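Section 3: Placing and Pairing Your Ernenine Damp Sensors

By now your Ernenine base unit should be plugged in and showing a steady green light. If it's still blinking, go back to Section 2 and let it finish, even if that means putting the kettle on and coming back later. The sensors won't find a base unit that is still waking up, and you'll only end up pressing buttons and getting cross with it.

Before you start

You'll need the sensors, two AA batteries for each one (not included, we're sorry to say), a dry cloth, and the adhesive pads from the small paper envelope. Most people begin with the bathroom, and we think that's a fine idea, as it's usually the room that gives you the most to look at on the chart in the first few days.
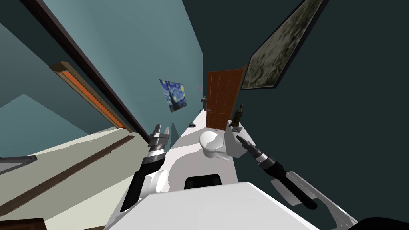 Choosing a spot

1. Stand in the doorway and think about where steam goes when somebody runs a long hot shower. You want the sensor to feel the air of the whole room, so keep it well away from the shower head, the window and any heating vent.

2. Pick a place at chest height on an inside wall. Outside walls run colder, and a sensor fixed to one will tell you the room is damper than it really is.

3. Check the distance to the base unit. The signal carries up to 100 feet in the open, but brick, tile and large mirrors all eat into that.

Note: Hallways and living rooms are worth a sensor too, especially if you have pictures up. Paper prints can ripple in damp air, and the space behind a frame is a favorite hiding place for mildew. Leave a hand's width between the sensor and anything else on the wall, so air can move freely all the way around.

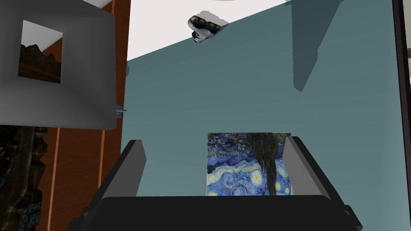 Figure 3-B. Small camera where the wall meets the ceiling, with a print of "The Starry Night" on the wall.

Fixing the sensor

4. Wipe the wall with the dry cloth. Please don't use spray cleaner, even a gentle one, as it leaves a film the pads don't like.

5. Slide the batteries in, close the cover, and wait for the chirp.

6. Peel one pad, press it to the back of the sensor, and hold the sensor against the wall while you count slowly to thirty.

Caution: Fresh paint needs three weeks to harden before you stick anything to it. If you pull a pad off too early, a patch of paint may well come with it.

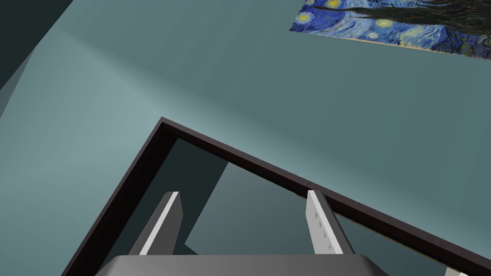 Pairing

7. On the base unit, hold down the Add button until the light turns amber.

8. Press the sensor once, right in the center. You'll hear a second chirp when the two have found each other.

9. Type the starter code, 1762, and then choose a code of your own. Do write it down somewhere!

10. Give the sensor a name. "Upstairs bath" will mean a lot more to you in February than "Sensor 2" will.

If you don't hear the second chirp, move the sensor into the same room as the base unit, pair it there, and carry it back to its spot afterward. Thick plaster walls, like the ones in our own office in Prullside, often call for this.

Let the sensor settle overnight before you read anything into the numbers. Alert levels are covered in Section 4.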